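Project report, Zainab Akande, 26/06/2019

Kesdale hand gripper kit, hire version. Tested for module 2, Stunville workshop.

Kit came part built, fitting the fingers took 50 minutes. Instructions poor, screw sizes not listed. Did 323 grabs in total, mostly blocks and soft items. Soft ones fine. Thin card slipped alot.
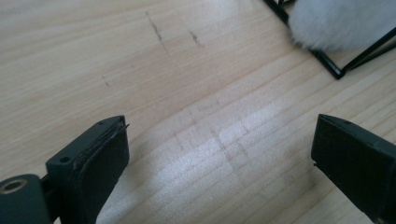

Pads need to be better glued for the price. Would hire again but not buy. Still to do: grip force, waiting on teh scale.

Comments (2)

dauda: did you try the Moseck pads? bit thicker

Zainab A: not yet, July hopefully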